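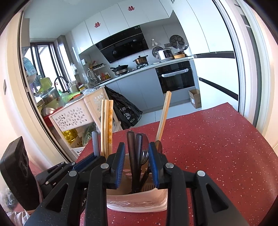
**Work and Automation, Unit 6: Who Does the Putting Away?**

Notes to go with the lecture. Tolera Tsegaye's reading on checkout work is for next unit, so please stop emailing me about it.

Last time we left the Fostgate bakery with a dough divider and three people who used to be the dough divider. This unit is smaller in scale and, to my mind, stranger. It deals with the people who teach machines to do chores, and whose workplace may well be a kitchen.

## 6.1 The job

The work goes by various names. "Demonstrator" is the polite one, "data collector" the usual one, and at Plinska, where Anayeli Meléndez did her fieldwork, the pay slips said "operator, manual", as if there were another sort. You hold a gripper in your hand and do an ordinary task with it: pick up a utensil, put it in a holder, take it out again. The recording goes off to train a robot. You then do the task again, and you go on doing it until the shift ends or your wrist files a grievance.

Note what has been automated at this stage. Nothing has. A person who could put away cutlery in seconds is now doing it slowly, with two fingers where she had five. Economists call this investment. Meléndez's interviewees had other words, most of which she had the good sense to print.

## 6.2 Skill, and where it goes

Recall Yau's distinction from Unit 2 between skill you can write down and skill you can only show. A recipe is the first kind. Knowing how hard to squeeze something thin and smooth so that it neither drops nor spins is the second. For most of the history of industrial automation, the second kind was a fair bit of job security, though it was seldom paid like it.

Demonstration work goes after that second kind directly. You don't have to explain what you know. You only have to do it, many times over, with the thing in your hand keeping a record.

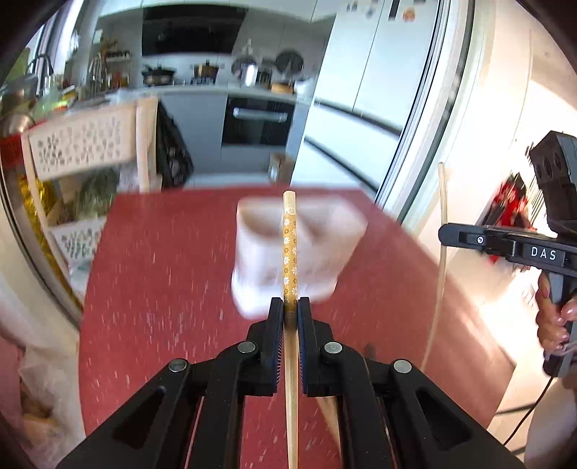

Chopsticks are a good case for this. They are long, light and round-ish, and they lean whichever way they please. A fork will lie in a drawer and accept its fate. A chopstick held too low tips, and held too high it swings about when you try to lower it into anything. Pichit Kaewsai, who trained new starters at Plinska, told Meléndez he could tell by morning tea who was going to last, and that it had little to do with dexterity. The good ones were the people who could do it badly without getting cross.

Three things to take from his interview (full transcript in the reader):

- New starters were told to "move naturally". They were then corrected on speed, height, angle and where they stood.
- Fumbles were to be kept at first, then thrown out, then kept again. The reason for the change never reached the floor.
- Workers started using the grippers' habits at home. One reported picking up toast with two stiff fingers. Her husband noticed before she did.

## 6.3 How it was paid

Plinska began with an hourly rate and moved to a target of 112 accepted recordings a shift. "Accepted" is the word to underline. A recording could be knocked back by someone in another building for reasons sent through as a two-digit code, and the time spent on it was yours to mourn. Velimir Bošković compares this with piecework in the garment trade, and I think he's mostly right, though a shirt at least stays a shirt after you've been told it's no good.

Brarkham did it differently: 30 minutes on, a proper break, then a change of task. Output per shift fell. Turnover fell further, and by April the manager was describing the scheme as her own idea — the surest sign that a reform has worked.

## 6.4 Questions of ownership

If a robot someday puts away the chopsticks using your wrist movements, what are you owed?

Aishwarya Amin argues for a royalty, as with session musicians. The usual objection is that no single demonstration matters much once it's in with everybody else's. Amin's reply is that no single brick matters much either, and bricklayers still expect to be paid by someone who intends to sell the house. My own trouble with the royalty is practical: somebody has to keep the books, and I have met the software.

**For the tutorial.** Read Amin, then the Kaewsai transcript. Bring 2 written pages on one task from a job you've held, covering how you'd teach it to a person, what you couldn't put into words, and what you'd want in your contract before you let a machine follow along. "I have never had a job" is an acceptable start. Choose a chore instead, and ask whoever normally does it.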